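Retail Food Presentation, Unit 6
Stands, clips and the case against fuss
Handout to go with the Saturday session. Notes by Mesfin Tsegaye.

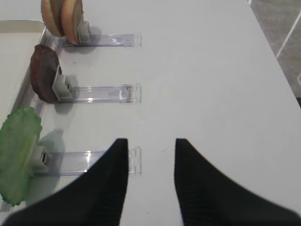

Fig. 1. Clear acrylic stands on a white tabletop, food samples held upright in gray clips.

Read this before you buy anything. Every supplier catalog has a page on "elevating the product," and most of it is written by people who sell stands. The question for this unit is a narrow one: does standing a slice on its edge help a customer choose, or does it only make the counter look busier?

What is claimed

The argument for upright display goes like this. A round slice lying flat on a white surface shows its face only to somebody looking straight down. Tip it up and the face turns toward the shopper, so color and surface can be read from a few steps away. Clear supports are supposed to disappear. The Tralarik display guide, which we used in Unit 4, takes all of this as settled and cites its own customers.

I don't think it is settled. Tomás Gouveia and I went through the tasting counter records from the Ballilville market hall, 1,065 visits in all, and 273 of those visitors took a sample. We could not pull out the effect of the stands, since the counter also moved closer to the door in June. The hall management gives the stands the credit. Maybe. I would have moved the counter first and kept the money.

Looking at Fig. 1

Compare the pale slices on the farthest stand with the dark disc on the middle one. On a white table the dark one wins easily. The pale ones have a slightly golden rim and a lighter center, and against white that is not much to work with. Ask yourself whether you could say what they are. Apple? A cracker? If a display needs a label to answer that, the clip has not done the job it was sold for. The dark disc is hardly better on this point: it could be a chocolate cookie or a slice of some dark fruit. Contrast gets you noticed. It does not get you identified, and the guide mixes the two up all the way through.

Clear plastic does not disappear either. The middle strip shows its edges and some faint reflections, and near its right end there is a small reddish-brown smudge. On a wooden board you might never see a mark that size. On acrylic it is one of the first things I look at, and I suspect customers do the same.

The ends of the three strips line up well. I will give the arrangement that. Line up your stands by the end people see first and let the clips fall where they fall.

Shadows: the clips and slices throw a soft gray shadow on the table. Some trainers at Tadley teach that shadow "adds depth." It also makes a white surface look gray. Try two lamp positions before you believe either of us.

Working rules for the practical

Put pale food on a dark surface and dark food on a pale one. If you must mix them, pick the surface for the weaker item.

Wipe acrylic with a soft cloth before setting up and again at the halfway break. Paper towel scratches it.

Use the smallest clip that holds. Check the grip on soft fruit after ten minutes.

One kind of food per stand.

Cost

Shiferaw quoted us 117 for a starter set and 2,000 for a full counter. Work out what a flat board and a dark cloth would cost you locally and bring that figure along. I have yet to see a student's numbers come out in favor of the full counter, though I am willing to be shown.

For next time

Set up one food two ways, flat and upright, on the same surface under the same light. Have someone outside the course look at both from six feet away and say what the food is. Write down their first answer, including the wrong ones. Half a page is plenty.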